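Layover (air travel)

A layover is the stretch of time a traveler spends at an airport, or in the city near it, between two flights on the same trip. The word is used loosely. Airline staff tend to keep it for shorter waits and use "stopover" for the longer ones, while most passengers say "layover" for anything from a quick dash between gates to a night in a strange town. In British usage the same thing is more often called a connection or a transfer, and older travelers in many countries still say they are "changing planes," which is a perfectly good way to put it.

Origins

In the early years of passenger flying, stops were a plain fact of the journey. Aircraft could not carry enough fuel to go very far, and a long trip was broken into many short legs, with passengers getting off to eat, stretch and quite often sleep while the crew saw to the airplane. Routes were drawn around places with a decent landing ground and a bed for the night. As aircraft grew larger and could stay up longer, the fuel stop slowly faded, and another kind of stop took its place — the change of planes at a large central airport, or hub, where many routes meet and passengers are sorted from one to the next. 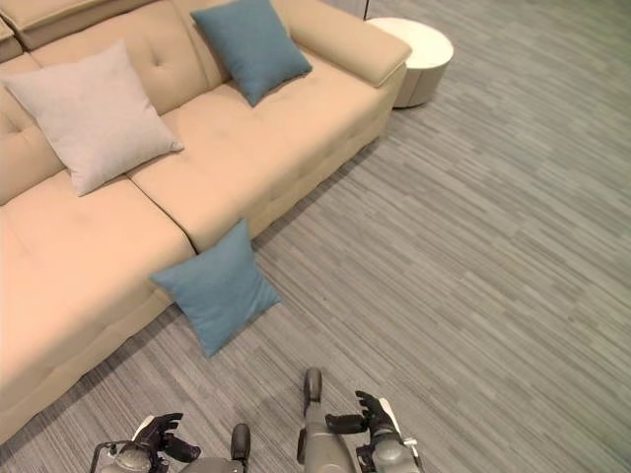

The hub system suits airlines because it lets them sell tickets between a great many pairs of cities without flying directly between each pair. A traveler from a small town can reach another small town on the far side of the world with one or two changes, and the airline fills its seats on every leg. The price, from the passenger's side, is paid in waiting.

Types

Layovers are usually sorted by length and by whether the traveler crosses a border. A short layover leaves only enough time to walk to the next gate and perhaps buy a sandwich. A long layover gives several hours, and with it the choice of staying in the terminal or going out. An overnight layover runs past the evening flights and into the next morning. Airlines and booking sites draw the lines between these in different places, and it is wise to read the itinerary itself instead of trusting the label.

A separate matter is the minimum connecting time, the shortest wait that an airport and its airlines will accept when selling two flights on one ticket. It takes in the walk between gates, any train or bus between terminals, and the time needed for passport control or a second security check. It makes no promise that a given passenger will manage it comfortably, and families with small children, or anyone who walks slowly, will usually be happier with a good deal more.

Staying in the terminal or going out 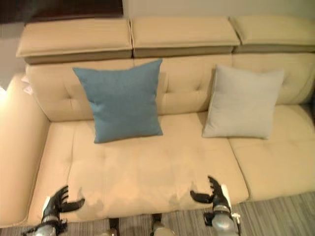

Whether to leave the airport is the question travelers ask most, and there is a whole small library of advice about it. The travel writer Leonora Layug, in her guidebook The Long Wait, suggests working backward from the boarding time and setting aside two hours for the return and the security line before deciding whether anything pleasant can be fitted into what remains. She is also fond of the day room, a hotel room or small apartment let by the hour, and her advice there is kindly and practical: look at the furniture before you book. A tufted beige sofa with padded headrests along the back and a couple of throw pillows may serve a tired person for an afternoon quite as well as a bed, and a place with a proper sitting area is easier on people traveling together. She adds that it pays to ask about luggage, as some day rooms expect bags to be gone the moment the hours are up.

Going out may also depend on the traveler's papers. Some countries let passengers of many nationalities enter freely, some offer a special transit visa, and some require a visa even of those who never leave the terminal. The rules change often and depend on nationality, so the embassy or consulate of the country concerned is the proper place to ask, and it is best to ask early.

Luggage

On a single ticket, checked bags are commonly sent through to the final airport. There are exceptions, the best known being the United States, where most arriving international passengers must collect their bags, carry them through customs and hand them over again before the next flight. With two separate tickets the bags often have to be claimed and checked in afresh, and the second airline may owe nothing to a passenger who arrives late.
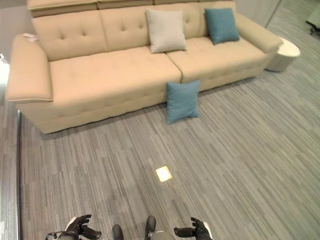

Missed connections

When a delay on the first flight causes a passenger to miss the second, the outcome turns largely on how the trip was booked. If both flights are on one ticket, the airline will ordinarily find a seat on a later departure. Meals and a hotel may be offered as well, depending on the cause of the delay and on local law. Keeping receipts and boarding passes is a sensible habit, as claims are sometimes settled long after everyone is home again.

See also

Airline hub
Open-jaw ticket
Red-eye flight
Transit visa

This article was last revised in February 2022.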